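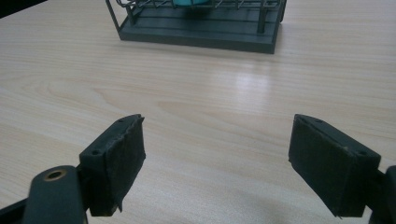

About Multitz

Multitz is a small training school for people who already work in kitchens, hotels, laundries and warehouses and who have been told that a machine is coming. We run short evening courses on what the machines can do, what they cost to keep going and what to ask before anyone signs for one. We don't sell equipment and we don't take a fee from anyone who does.

Our students tend to show up annoyed. A manager has seen a video, the video is set to music, and now there's a plan. We think annoyed is a pretty good place to start a class.

How we teach

Every course is built on a visit. We got tired of slides early on. A slide will let you claim anything, and so will a brochure. We would sooner put people in a room with the equipment and let them watch it for an afternoon, including the dull parts.

The visit our students talk about most was an open day on the Clavside site, held on a Wednesday in September. The invitation promised "the future of dish handling." What we got was a table, a wire rack and some cups, and two grippers worked by hand. A good part of the group had expected a robot doing the dishes by itself, and a few of them said so on the bus home.

We still count it as a useful day. The idea, as the hosts explained it, is that a person does the job while holding the same sort of gripper a robot would have. The movements are recorded, and later a robot is supposed to learn from them. Fine. That is at least an honest account of where the skill comes from, and it's a long way from what the invitation said.

What our students saw was somebody's careful work. Try picking up a cup with two flat pads and no fingertips and you'll understand why a dishwasher with 20 years on the job was not impressed by the word "simple." 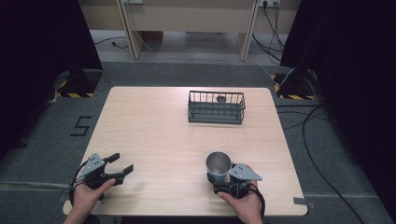
The group asked better questions than we would have. What happens when the cup is greasy? What about a chipped one? Who decides that a try was good enough to keep? How many different racks has it been shown? Some of the answers were clear and some were "we're looking into that," and we wrote down which were which. The sheet is handed out in the second week of the course.

We also asked how long it would be before any of this could work a dinner rush. The host gave us a number of years and then, a little later over coffee, a bigger one. We have stopped repeating either.

What we don't believe

We don't believe a demonstration proves a product. One cup on a clean table tells you about one cup on a clean table. If a vendor wants to show you 100 good tries, ask how many were made to get them, and ask who picked.

We don't believe automation is a fraud, either. One of our courses, Irkar, covers the machines that have earned their keep for years, such as conveyor dishwashers and pallet wrappers. They are boring and loud and they mostly work. People forget to call them robots.

And we don't much care for the phrase "frees up staff." Ask where the staff went.

Courses

Irkar: machines already in use, how to look after them and how to read a service contract. Runs over 3 weeks, evenings only.

Rutkowska: demonstrations and open days. How to attend one, where to stand, what to ask, how to write it up for a boss who wasn't there. Includes a visit. The course is named after the street where we held our first class, above a tile shop with bad heating.

Both courses are open to anyone in work. Bring your own vendor brochure if you have one. We'll go through it line by line, and so far that has been the most popular evening of the term.

Who comes

We teach about 75 people a year. Last year 69 percent of them had their fee paid by an employer, a figure that surprised us, given what we tell people. A few of those employers went ahead and bought the machine anyway. A few didn't. We hear from both kinds, and the complaints are usually about maintenance.

Visiting us

The office is open in the afternoon on school days. Call first, as we are often out on a visit. If you are hosting an open day and would like a group of polite but stubborn people to attend, write to the office and tell us what will be running on the day. Please say whether it will be running by itself.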